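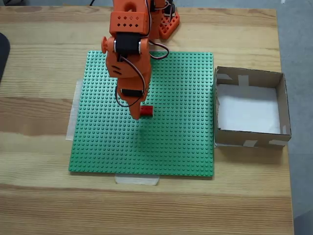
Orange arm over a green LEGO baseplate, on a wooden tabletop.

Cadi Morris: "I carried the bag, and I learned to be quiet"

By Akash Nautiyal

After four seasons as a caddie, Cadi Morris is playing her own golf again. We spoke about Grillell, about bad yardages and about the round of 70 that changed her plans.
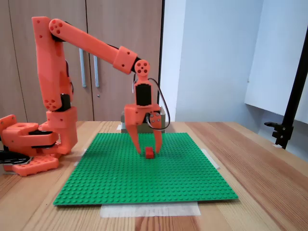
Reading time: 4 minutes

Cadi Morris orders tea and moves the sugar to the other side of the table. It is half past eight in the morning at the Clasitby clubhouse, and she has already hit balls for an hour in a cold wind.

"I like it when the wind is against me on the range," she says. "If I only practise on nice days, I begin to believe I am a better player than I am."

She is a member here since she was a girl, when her mother played off a handicap of 18 and took her along to find the lost balls. She turned professional young, played two poor years on the Wirano Series and ran out of money. A friend was looking for a caddie for one week. The one week became four seasons.

"I was not sad about it at the time," she says. "I was tired of missing cuts. It was a relief to worry about the golf of another person."

What does a player learn from carrying a bag? Morris thinks before she answers, and she does this with most questions.

"First, how many bad shots the good players hit. On television you see the leaders, and you see them on the good days. I stood beside somebody who won a tournament, and in the last round she hit two shots that I would be ashamed of. She walked after them at the same speed as always. When I played, I walked faster after a bad shot. I didn't know this about myself until I had to walk next to someone else."

The second lesson was a less pleasant one. In her first month she gave a wrong yardage at Grillell, at the long fifth hole, which measures 600 yards from the back tee. She had read the line for the wrong sprinkler. The ball went over the green and into the hedge.

"I told her immediately. I said, this is my mistake, I gave you the wrong number. She said, 'Okay, what is the number now?' We made a seven. In the evening I went back out alone and walked the hole again with my book, until it was too dark to read it."

She still has this yardage book. It is in the side pocket of her bag, with the page of the fifth hole folded over.

The return to playing was not planned. In January the two women were practising together, and the player had hurt her wrist a little and wanted to stop after a few holes. Morris went on by herself with a half set of borrowed clubs. She came in with a 70.

"No one was marking the card, so it does not count for anything," she says. "But I knew the score. I sat in the car park and I counted it again."

Did she find it difficult to tell her employer that she wanted to leave?

"It was terrible. I prepared a speech, and I gave it in the car, because in a car you don't have to look at each other. She let me come to the end. Then she said she had been waiting for it since the autumn. She asked only that I stay until she had found somebody good."

Morris now plays with clubs from Chauhan, a small maker who fitted her in the back of his shop. He made the shafts a little softer than she had asked for. They had a disagreement over it, and she took the clubs home to prove that he was wrong.

"I have not gone back to complain," she says.

Her swing has changed less than one could expect. It is shorter at the top, and she holds the club lower for the small shots around the green. The bigger difference is in how she prepares. She walks every course backwards, from the eighteenth green to the first tee, as she did when she was a caddie. From the green one sees where the ground is wide and where it only looks wide from the tee.

"Some of the other players find it strange," she says. "They meet me coming the wrong way. I say good morning and let them through."

For the coming season she has entered the full Wirano Series, and she will try to qualify for the championship at Grillell. She doesn't want to name a position on the ranking. When I ask a second time she laughs, and says that I can ask a third time also.

She has no regular caddie yet. A nephew has offered, but he talks a lot, and she is not certain that she can bear it for a complete round. In the first events she will pull the bag herself.

And the fifth hole at Grillell – has she played it since?

"Yes, once," she says. "Driver, five wood, nine iron. I checked the yardage twice. I left the putt short and made a five, and I was quite happy to walk to the next tee."

She finishes the tea and looks out at the flag beside the practice green. The wind has turned, and she wants to hit some more balls before it turns back.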